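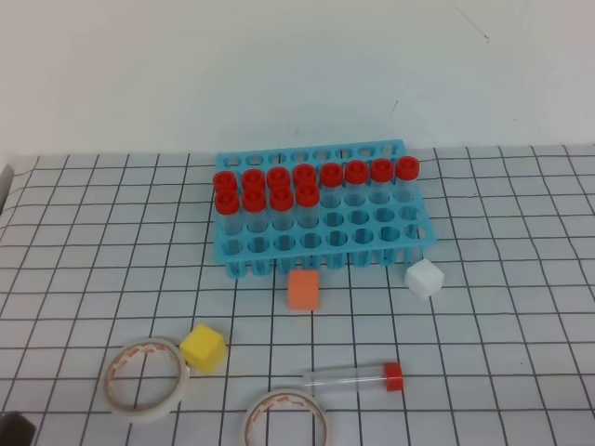 Stendolum sorts its shelves, one red cap at a time

Nernska's smallest teaching lab has spent most of March putting its belongings in order, an undertaking that was supposed to last a long weekend. The Stendolum workroom, on the upper floor of the old Motaung building, is where high school groups from all over the county come to learn that science involves a great deal of washing up.

The trouble began with an inventory. Somebody at the county education office asked how many items the lab owned, and the lab, which had never wondered, sat down to find out. The answer came back as 3,839, a figure that includes labels, lids and one entry listed only as "spring (?)".

Since then the tubes have been going back into their racks, red screw caps on, row by row. The racks are light blue plastic and have spent years at the bottom of a closet under a box of aprons. The new house rule is that tubes fill from one end and stay together, a policy that took two meetings to agree on and can be explained in less time than it takes to open a door.

Work happens on white mats printed with a grid. The squares were meant to help students line things up. They have also made it very clear which staff members cannot.

The lab closes at 5 p.m. during the sort, and visiting classes have been moved to the library, where they are reported to be quieter than anyone expected.

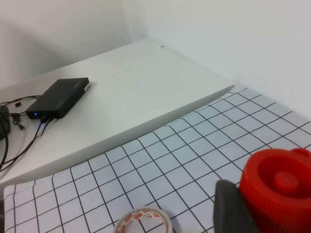 Cables still at large

Glassware and plastics were the easy part. Anything with a cord is proving harder. The black power bank has a spot on the white tabletop by the wall for now, its cables looped beside it and over the front edge, and the inventory sheet has a blank where the word "cables" ought to be followed by a number.

A proposal to give every cord a paper tag was approved in principle. The tags have been ordered. Until they get in, the official method is to pull gently on one end and see what moves.

The budget for all this is $200, provided by Stasura, the office supply store across the street, in the form of store credit. Most of it has gone on tape, bins and marker pens. A request for a second closet was turned down, on the grounds that the first closet was how the lab got here.

School groups return in April, when 17 classes are booked. Teachers are asked to bring their own pencils, and to take them home again.

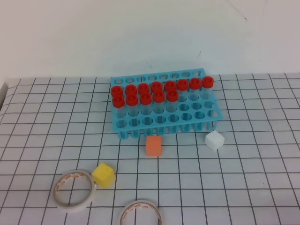 Capped tubes in their rack at the Stendolum workroom, with foam cubes and two rolls of tape in front.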